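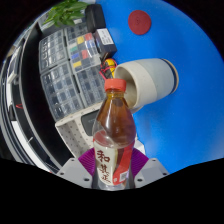

2 min read

Bottled tea left on the shared bench
Posted in: Workshop and Storage

Leopold_R
We have one blue-topped bench in the Starnumeck unit and drinks keep ending up on it beside the work. I want a written rule. My draft: capped bottles allowed, open cups go on the side shelf. Bench covering is the Pakell sheet, 4 mm, which marks if sugary tea dries on it.

Sizwe Nel
Agree on cups. Disagree on bottles. A 515 ml bottle on its side with a badly seated cap leaks slowly and you find it the next morning.
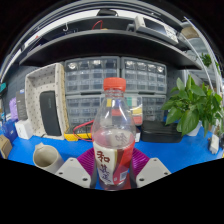
Does dried sweet tea need a solvent to shift it?
Warm water and a drop of washing-up liquid will do it, left for a few minutes and wiped off with a soft cloth.

Valdir M
Warm water works on the sheet. It does not work on cardboard. We lost a carton of Danton fixings in February that way -- the base went soft and the lot dropped through when it was lifted.
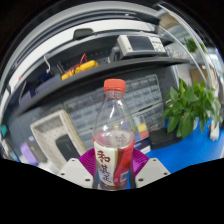 Wendelin
Fixings cartons should be off the bench anyway. Ours go in lidded tubs on the Zwahlen racking, labelled on the short side. As for bottles, a ribbed screw cap like the orange-red one grips well enough with damp hands, so there is no excuse for leaving it half done up. Leopold's draft is fine as written.

Sizwe Nel
Cap design is not the problem. People are.

Leopold_R
Then the rule has to cover where the bottle stands. Proposal: drinks at the back right corner only, upright, clear of boxes and cables. Cups, empty or full, come off at the end of each session.
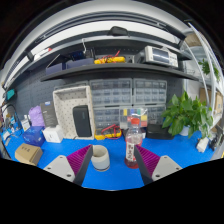
Small cartons go back on the racking at the same time, and the perforated bin stays where it is. I will print this and fix it to the pegboard.

Valdir M
Fine by me. Make it the left corner, though. The right is where I solder.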